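Week 6: Licensing a name in consumer goods

Last week covered full ownership. This week is about licensing, where a well-known person lends a name to a product and someone else makes and sells it. The case is Usstead, a tableware and bath range fronted by a television presenter and made by Mulberg.

Terms to know before the seminar:

Minimum guarantee: the sum paid to the name whether or not the goods sell.
Royalty: a share of wholesale receipts, set against the guarantee first.
Morals clause: lets the maker leave if the name is caught up in a scandal.
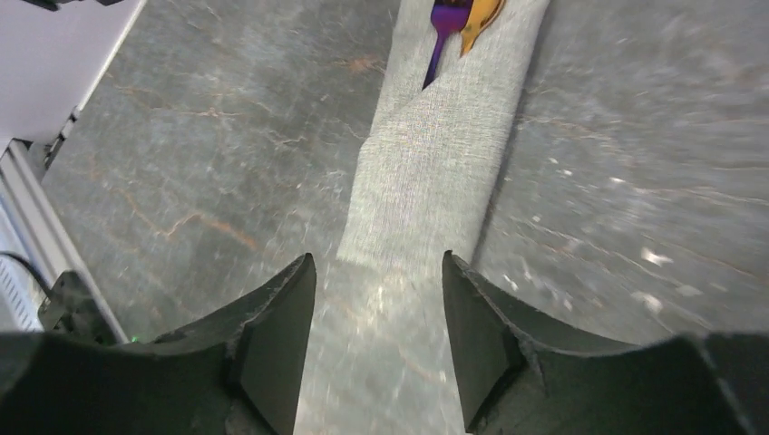
Grey cloth, both pictures.

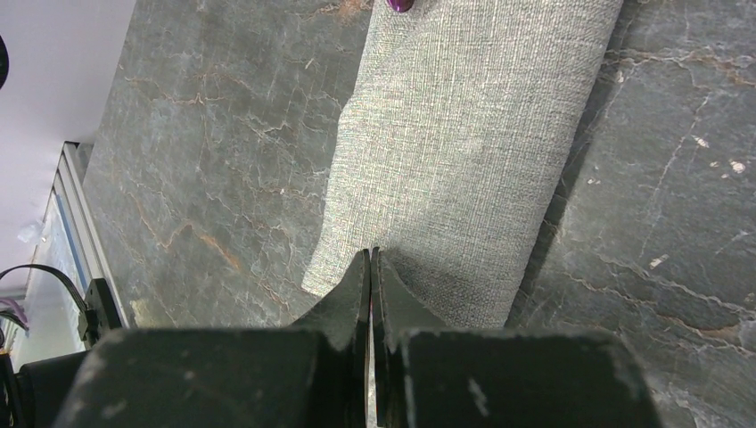 Notes by Satish Kashyap
Module handout, July revision

Mulberg launched Usstead in 40 shops and had it in 200 by the end of the second year. The presenter held no shares. When Manninen bought Mulberg, she was paid nothing for the sale, although the press had been calling her the owner for months. Read pages 12 to 57 of the course pack and mark each place where a newspaper mixes up turnover, valuation and personal income.

Erkilell took the other route. Its founder kept 57 per cent and sold 1,089 units in the first month, a small figure that was hardly reported. Compare the coverage of the two launches. Who supplied the numbers in each story?

Bring one page of notes. We start at 10 am in the usual room.

Related handouts
Week 4: Fragrance deals and the department store
Week 5: Stakes, shares and control
Week 7: When the name leaves
Reading a rich list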